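Filed under: Home & Household Studies, Working Papers, Kitchen Storage

4. Items, containers and the grouping problem

4.1 What we mean by a "set"

The pantry set is 30 items, all of them things people already had on a shelf or would buy without thinking. Boxes, squeeze bottles, small dropper bottles, a few utensils. No fresh food, no glass jars. We wanted things that don't all belong together, and that don't all stand up well either. Earlier work on kitchen sorting mostly used matched cans and boxes, and people sort those by size and are done in no time. Not much to learn from it.

Sixteen households took part in the home round. Each was asked to list what sits in open baskets in their own kitchen, and Veronika Ammann coded the lists into types (sauce, dry goods, baking, tool, other). "Other" got too big. We split it once, into cleaning and medicine-like, and then stopped splitting, as the coders no longer agreed with each other. Small dark bottles were the worst case. Vanilla, food coloring, bitters, cough drops, all of it in one type of bottle, and the label too small to read from where you stand at the counter.

4.2 Containers

Open plastic baskets only. Two sizes, slatted or slotted sides, no lids. Lids were dropped after the pilot – a lid turns the question into one of fit, and people start stacking on top. Basket color was kept the same across sizes so that nobody would read it as a code (in the pilot at the Koller kitchen we had two colors and got very neat color sorting, which was of no use to us).

The small basket takes two or three bottles upright. The large one takes a mix. We did not tell people this. The instruction was one line, "put these where you would look for them," and a second line if asked, "there is no right answer."

4.3 Layout and the upright question

Start layouts came in two kinds. In the loose layout, items are on the tabletop with no basket, some upright and some lying on their sides. In the grouped layout, baskets are present and at least part of the set is in them. The box grater counts as a tool, and is scored apart from the food. Orientation is coded for bottles only, upright or on the side, never by angle. See Figure 6 for items from the set in two start layouts.
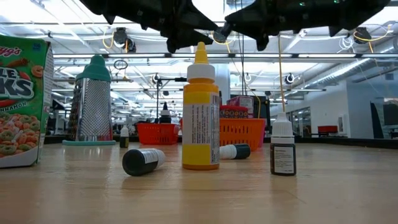
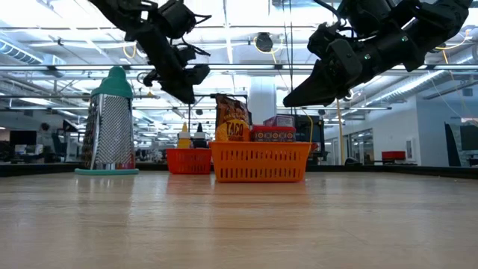
Figure 6. Items from the pantry set on the wooden tabletop. A box grater with teal plastic parts is in both views. First view, bottles loose on the table, two of the small dark ones on their sides. Second view, two bottles upright in the small orange basket, packaged groceries in the large one.

Coding was done per placement, not per session. 1316 placements in all, after dropping the ones where an item went straight back to its start position within the same move. Stavros Pavlović did the first pass and Ammann the second. Where they disagreed the placement was talked over and, if still open, marked as unclear and left out of the type totals but kept in the orientation totals. So the two totals do not match, on purpose.

4.4 Notes on single types

Squeeze bottles. Easy. Almost always grouped with other bottles, also where the contents have nothing to do with each other. Shape wins over use. Several people said "sauces" out loud and then added a bottle that was not a sauce, and did not seem bothered.

Boxes. Cereal was the odd one. Too tall for the small basket, takes over the large one, and most people keep it out at home anyway. Left on the table a lot. We score that as a placement if the person touched the box and moved it, otherwise as no decision.

Small dark bottles. As above. Picked up, read, put down, picked up agian. When lying down they were handled later than when upright, and more of them ended up alone at the edge of the table. Could be the label, could be just that they roll. The Nidix layout sheet has no way to tell these apart. A wedge or a mat would settle it, next round.

Grater. Left standing by most people. A few put it behind the tallest box, "out of the way". One put it in the large basket handle down and took it out again. No one grouped it with food and kept it there.

4.5 Limits of the set

All packaging is US supermarket packaging, and the names on the front do a lot of the work. Taco things go together because the box says so. Whether people would make the same groups from plain containers we don't know – the Orkon label-free set was ordered but came too late for this round. Also the table. One surface, one height, light wood, and most home kitchens have less free counter then that. Handling order is probably affected. Group membership we think less so, see Section 5.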